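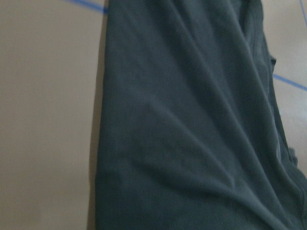

Re: [Kemthorpe Walkers] What to pack for the Dravero trail?

From: Sorcha Brophy
To: Kemthorpe Walkers list
Date: 26/03/2025

Norbert Juhász wrote:
> Hello all, I am new to the list and signed up for the Dravero week
> with my brother-in-law. Neither of us has walked more than two
> days in a row before. The leaflet says "pack light" and then says
> nothing else! How many shirts is light? Do I need proper walking
> trousers or will old ones do? And are there really no shops between
> Tanasbridge and Cronin? I would like to get this right before I
> spend any money.
> Thanks, Norbert

Hello Norbert, and welcome! I'm so glad you're both coming. I've done the Dravero three times now, twice in good weather and once in weather I still bring up at dinner parties, so I'll tell you what I know, and the others can jump in and correct me (they will).

First of all, please don't buy anything yet. My first year I went out and spent a small fortune on a matching set of everything, and by the second night I was wearing my husband's old sweater and had blisters from the fancy socks. Old pants are fine as long as they aren't jeans. Jeans take forever to dry and they rub in places you don't want to discuss with a group you met that morning.

On shirts, I take three. One to walk in, one to sleep in, and one that stays clean for the evening meal. Siobhán Nic Giolla gets by with two and washes one every night in the sink, but she is a more disciplined person than I am. Dark colors are kinder after day four. I know plenty of people on this list will tell you never to wear cotton on a hill, and in February I'd agree with every word, but for the evenings I wouldn't be without a soft cotton T-shirt.

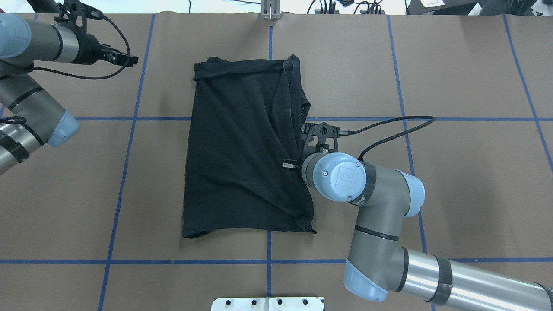

Black shirt, probably a T-shirt, folded. Dark ones are good for evenings.

Fold or roll is an argument that comes up every spring and I don't want to start it again. I fold, mostly because I was brought up to, and I put each day's things in its own bag so that I'm not emptying the whole pack onto a bunk at six in the morning while everyone else is trying to sleep. Bread bags work well and cost nothing.

Socks are where I'd be generous. Four pairs of wool ones, and change them at lunch if your feet feel the least bit hot. I know it's a nuisance to unlace your boots on a damp wall with a sandwich in your other hand, but a blister on the Cronin side will spoil two whole days for you, and there's no bus on that stretch.

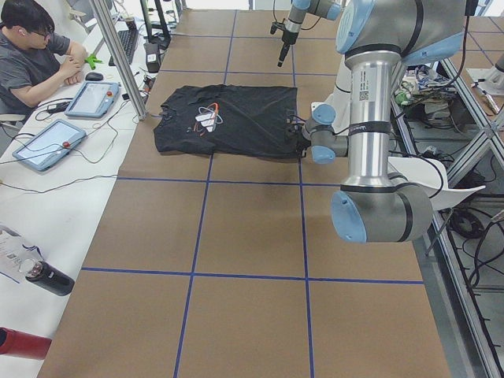 As for shops, there's one in Tanasbridge by the bridge, and it's a good one — get your lunch things there on the first morning, and a bit of chocolate over and above what you think you'll eat. After that there's nothing until Cronin except the farm that sells eggs from a box, and I've yet to work out what a walker is supposed to do with a raw egg. Darragh Fitzgerald carried half a dozen over the top one year in his hat. Five made it.

The climb out of Tanasbridge is 900 feet and it comes right after breakfast, so go easy on the porridge. The high point is 1438 feet, up by the cairn, and it's always colder there than you expect, even when we've been in shirtsleeves all the way up. Keep a hat and a windproof layer at the top of the pack where you can reach them without taking everything out. My spare jacket weighs 538 grams on the kitchen scales and I grumble about every one of them until we reach that cairn.

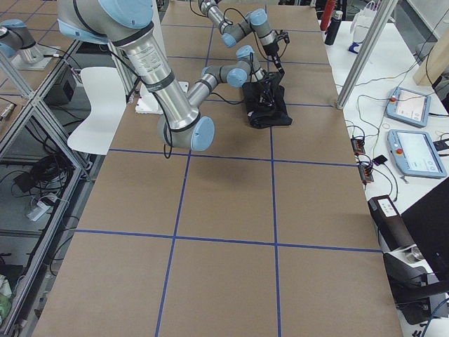
Other bits and pieces, in no special order: a headlamp, a small towel, earplugs (the Cronin bunkhouse has thin walls and some of our number snore like tractors), a paper map even if you use your phone, and cash for the honesty box. Leave the big book at home. There's a shelf of paperbacks in the bunkhouse, and I've been reading the same mystery there, forty pages a year, and I'd be grateful if nobody told me who did it.

If your brother-in-law hasn't got a decent pack, don't let him buy one before he's asked Fiachra Tully, who has a spare and lent it to me my first time. It has a broken buckle on the left side but it sits very comfortably once you've tied it.

Try everything on, fully loaded, and walk around the block a few times before we go. You'll feel silly and the neighbors will wonder, but you'll find out which strap digs in. And write back with any questions at all, on the list or just to me.

Looking forward to meeting you both,
Sorcha

P.S. Fiachra, is it still the early train, or has that changed? The timetable on my fridge is last year's.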